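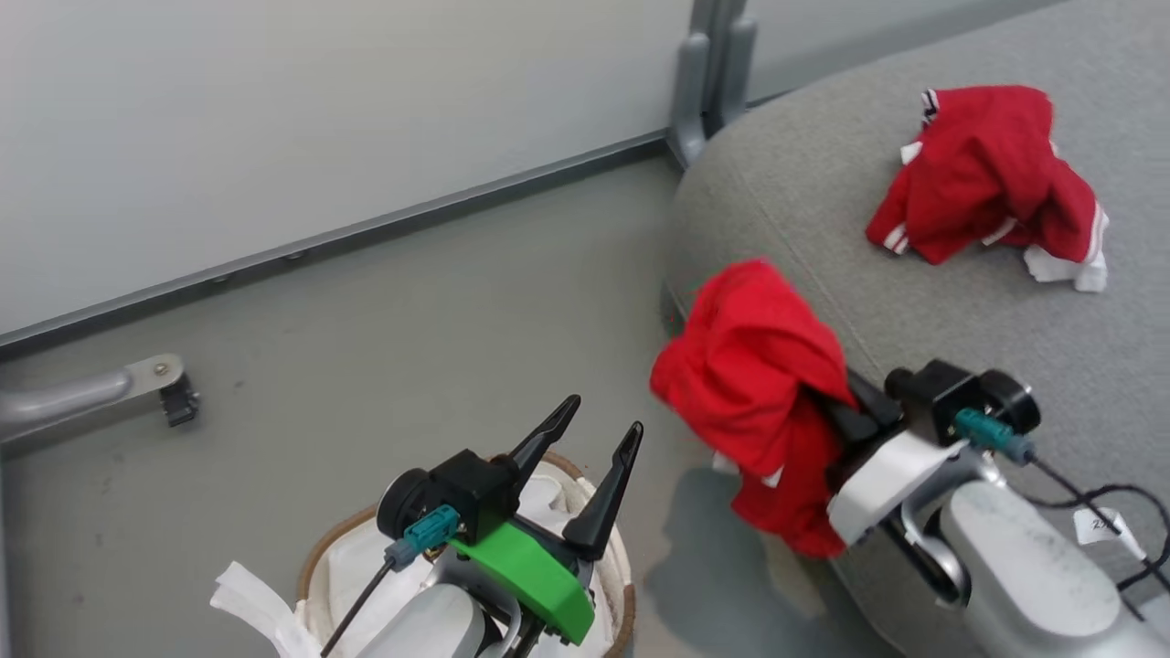 Kitchen and Storage Checklist for the Mexican Cooking Evenings
Dullton Community Kitchen, May round
Filled in by Inês Ramalho

Please read my comments together with the marks. OK means I checked it myself. REPEAT means I want to look again before the next class. OPEN means somebody must do something.

1. Hand washing sink
Soap, paper towels, warm water — OK
Comment: The warm water needs a long time to arrive. Let it run while you put on the apron. The person who cuts the chilies must wash hands before and after, and also under the nails. Last month one student touched her eye after cleaning serranos and she had to sit outside during the whole lesson.

2. Gloves for chilies
Box on the shelf near the sink — OPEN
Comment: We have only size small. Angelovski promised to order medium and large. For habaneros I do not allow bare hands, also not for experienced cooks.

3. Refrigerator, left
Thermometer inside, door closes well — OK
Comment: The thermometer showed 38 °F in the morning. Fresh cheese and crema go on the upper shelf, raw chicken on the bottom shelf in a deep tray. I found the chicken for the tinga next to the cilantro. I moved it and threw away the cilantro.

4. Refrigerator, right
Thermometer inside, door closes well — REPEAT
Comment: The rubber of the door is loose in the lower corner. It closes if you push with the knee, but people forget to push. Until it is repaired, please use this one for drinks and whole vegetables only.

5. Dry beans, corn and rice
Closed containers, labels with month — OK, with one exception
Comment: The black beans and the pintos are good. The bag of masa harina was open and folded with a clip, so it goes in a container now. Please write the month when you open a bag. A label that says "new" does not help me.

6. Cooked beans and rice
Cooled in shallow pans, into the refrigerator inside 2 hours — REPEAT
Comment: The big pot of beans was left on the back burner to cool by itself. A full pot stays warm in the middle for a very long time. Divide it into shallow pans first, and do not put the lid on tight while the steam is still coming. The same goes for rice, and I am more strict with the rice.

7. Comal and griddle
Clean surface, handle fixed, stands flat — OK
Comment: The old comal from Jernby is a little curved, but it does not rock on the burner. The cast iron one must be dried on the flame and oiled. Somebody washed it with soap and left it in the sink.

8. Gas burners
Flame blue, knobs turn freely, no smell when closed — OK
Comment: The second burner starts only with a match. I marked it with tape. The main valve is closed by the last person who leaves, and this person signs the sheet by the door.

9. Frying
Thermometer for oil, lid ready, no water nearby — REPEAT
Comment: The lid was in another cabinet. It must lie beside the pot before the oil is hot — after is too late.
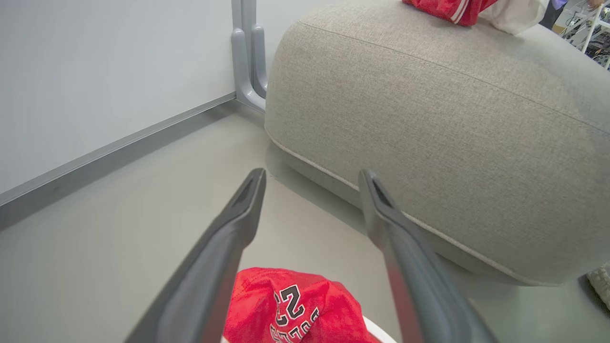

For the flautas we use a pot not more than half full, and the handle is turned to the wall. Students stand one step back when the tortillas go in.

10. Blender and spice grinder
Cord without damage, lid closes — OPEN
Comment: The cord of the Trovuvex blender has a cut near the plug. I took it away from the counter and put a note on it. Please do not bring it back because "it still works." Hot salsa must cool before blending, and the jar is filled only to the middle.

11. Knives and boards
Red board for meat, green for vegetables — OK
Comment: The green board has deep lines from the knife and I would like a new one before summer. Knives are washed by hand, one by one, never left under foam.

12. Allergy sheet
Visible from the serving table — OPEN
Comment: The mole sheet lists peanuts and sesame but not almonds, and our recipe has all of them. I wrote it by hand for now. Whoever changes a recipe must change the sheet on the same evening.

Items 2, 10 and 12 stay open until I see them closed. I will check items 4, 6 and 9 again before the tamales class, at 4 p.m., and Angelovski has the key.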